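Grekia (robot learning method)

Grekia is a method for training robot arms to open doors and cabinets using views from a camera mounted at the wrist. It was developed by Yichen Hao and Dalibor Tichý, with later work by Bimla Chaturvedi, and is trained entirely in simulation. The method is best known for its use of randomised surface patterns and for a two-stage way of learning, in which the arm first learns to find a handle and only then learns to work it.

Background

Opening a door is a common test task in robotics. The arm has to find a fairly small part, bring the gripper to it at a useful angle, and then move in a way that the hinge or latch allows. Earlier systems often relied on a fixed camera that could see both the arm and the door. A fixed camera gives a steady view, but the arm tends to block the handle at the moment when an exact position matters most.

A wrist camera stays close to the gripper and keeps the fingers in sight. Its drawback is that the view changes with every turn of the wrist, and large parts of a run may show little more than bare wall. Hao and Tichý set out to find whether a policy could be trained from such views alone, with no map of the room and no separate handle detector.

Method

Training runs take place in a simulator called Votow, which renders simple rooms with plain walls and a door or cabinet panel. At the start of each run the arm is given a random pose. In many of these poses the panel lies at the border of the camera's view or outside it altogether, and the policy must turn the wrist until enough of the panel can be seen. 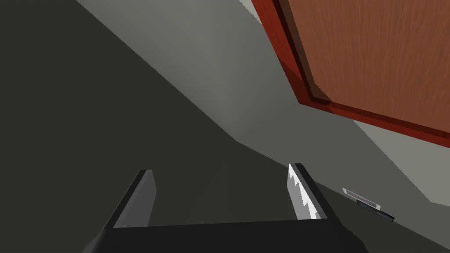
Simulated wrist view with the gripper open and a red-framed wooden panel at the upper right.

The first stage is known as the search stage. The policy receives the current image and the joint angles of the arm, and is rewarded for bringing the handle between the fingers without touching it. The gripper is held open throughout. A small penalty is given for fast wrist movement, which was added after early policies learned to spin the camera until a handle happened to come into view.

The second stage, the contact stage, begins when the search reward passes a set level. The policy may now close the fingers, press on the handle and pull or push the panel. The weights from the first stage are kept but are updated at a lower rate. Tichý reported that training both stages together from the start gave policies which closed the gripper too early and then knocked the handle from the side.

Surface randomisation

The colours and textures of the panel are changed between runs. Most randomised simulators swap one whole texture for another. Grekia also mixes two textures on the same panel, using a coarse mask with stepped edges. The mask can cross the panel in any direction, and small pieces of it may fall on the handle.
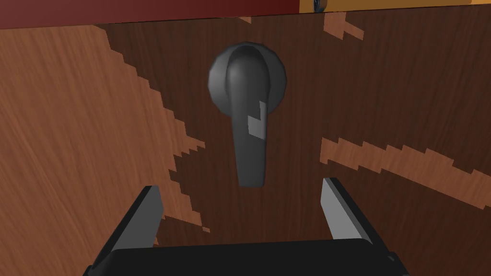 Lever handle on a panel with two wood tones divided along stepped edges. The fingers are open below the handle.

The purpose of the mask is to stop the policy from treating any strong edge as part of a handle. In the authors' tests, policies trained on plain textures were often drawn to panel borders and to the line between two shades of wood. Policies trained with the mask made this mistake less often. Blurred masks were also tried and had a weaker effect.

Results

The main evaluation used 778 simulated doors that had not appeared in training. Each was attempted from 5 starting poses, and a run was stopped after 300 control steps if the door was still shut. Lever handles gave the best results, followed by bar handles. Round knobs were the hardest, mainly because the fingers slipped during the turn.

When the search stage was left out, the policy seldom found handles that began outside the camera's view. Leaving out the mask had little effect on plain doors but lowered the success rate on doors with painted or patterned panels.

Limitations

Grekia assumes a single handle on each panel. With two handles in view, the policy may move back and forth between them until the run ends. Glass doors and mirrors are not modelled. Lighting in the Votow rooms is simple, and Chaturvedi has noted that strong shadows remain largely untested.

Later work

Chaturvedi adapted the contact stage to sliding doors in a version named Kaewmanee, which replaces the turning reward with one based on how far the panel has moved. Yuxi Dai and Dexter Lindqvist applied the stepped mask to drawer opening and found that very small mask cells slowed training without improving the result.

See also

Domain randomisation
Reinforcement learning
Visual servoing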